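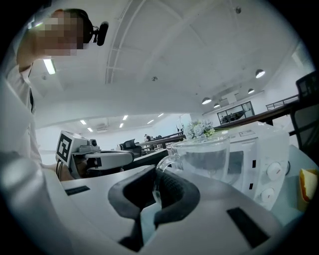 Figure 4. Glass pitcher next to the microwave, both on the tabletop.

4. Setting Up the Water and Warm-Up Corner

By now you've got the shelves in and the table level (if the table still rocks, go back to section 3 and fix that first, please, you'll be carrying water over it). This section covers the pitcher and the microwave. I've set up this corner in every Dutari apartment I look after, and I still do it in the same order every time.

You'll need a glass pitcher with a handle, a countertop microwave with two dials, a soft cloth, dish soap, a plain mug that's marked microwave safe, and the booklet that came with your oven. Keep the booklet! Mine lives in the Valwood folder in the top drawer.

Placing the microwave

1. Wipe the tabletop and let it dry all the way.

2. Check that the power cord will reach the wall outlet without stretching. Don't use an extension cord.

3. Lift the microwave with both hands underneath and set it down well back from the front of the table. Never carry it by the door. They're heavier on one side than you expect, so ask for help if you're at all unsure.

4. Look in your booklet for the air gap the maker wants at the sides, back, and top, and measure it. I used to eyeball this, and Refilwe Mahlangu came along behind me with a tape measure and moved every oven I'd placed.

5. Open the door the whole way. It should swing without bumping into anything, and that includes a pitcher.

6. Take out any packing pieces and loose tape. If there's a turntable, seat the ring first and then the plate, and give it a little push with your finger to make sure it goes around freely.

Note: Some ovens have a light brown or gray panel on the inside wall that looks an awful lot like packing cardboard. It's usually the cover over the wave outlet. Leave it where it is.

Washing and placing the pitcher

7. Wash the pitcher by hand with warm water and a drop of soap. Hold it by the body with one hand and the handle with the other. Rinse twice (I can taste soap in water from a mile off).

8. Dry the outside, and especially the bottom.

9. Put the pitcher on the table where you can reach the handle easily, then fill it with a smaller jug or a cup. Filling it at the sink works too, but then you're walking across the kitchen with a full glass pitcher, and I've given that up.

10. Stop filling a good two fingers below the rim.

11. Open the microwave door again. I know, you just did that. Do it with the full pitcher standing where you really mean to keep it, and slide the pitcher over if the door comes anywhere near it.

CAUTION: Don't put the pitcher in the microwave unless the maker says in writing that it's safe. Clear glass isn't all the same stuff. Don't pour boiling water into a cold pitcher either, and don't rinse a warm one under the cold tap.

CAUTION: Keep the pitcher off the top of the microwave. A spill up there can run into the vents. If it happens, unplug the oven at the wall (dry hands!) and have it checked before anyone uses it again.

Getting to know the dials

Plenty of dial ovens have one dial for power and one for time, with power on top. I wouldn't bet lunch on it, though, so read the markings on your own panel before you turn anything.

12. Make sure the timer is at zero, then plug the oven in.

13. Pour 400 ml of water from the pitcher into the microwave-safe mug. Set the mug in the middle of the plate and close the door.

14. Set the power to high.

15. Set the time to one minute. On a lot of these timers, short times are fussy, and you get a truer reading if you turn past the mark and then come back to it. See if your booklet says the same.

16. Let it run until it stops by itself. The light and turntable (if your model has them) should go off with it.

17. Take the mug out with a dry cloth or mitt and feel whether the water has warmed up. Lukewarm is fine for one minute with that much water. If it's still stone cold, unplug the oven and go to the troubleshooting pages, starting on page 76.

Note: If you open the door early, many dial timers just pause and then pick up again when you close the door. Turn yours back to zero once the food is out, so the oven doesn't run with nothing in it.

CAUTION: Water heated in a very smooth cup can boil up suddenly when it's moved or stirred. Heat it in short bursts and let it stand for a bit before you put a spoon in.

Keeping it nice

Change the pitcher water every morning. If the glass gets cloudy, fill it with half white vinegar and half water, leave it for an hour, then wash it as in step 7. I do the one in the Hordiienko unit more often than the others, the water is hard over there.

Wipe the dials with a cloth that's damp, never dripping, and don't spray cleaner straight at the panel. If your dials pull off for cleaning, the booklet will say so. Mine don't, and I have the cracked one from January to prove it.

Next up is section 5, the Brurkiment drying rack. You'll want the small screwdriver again.

Palesa Matlala
Last updated Monday, June 19, 2023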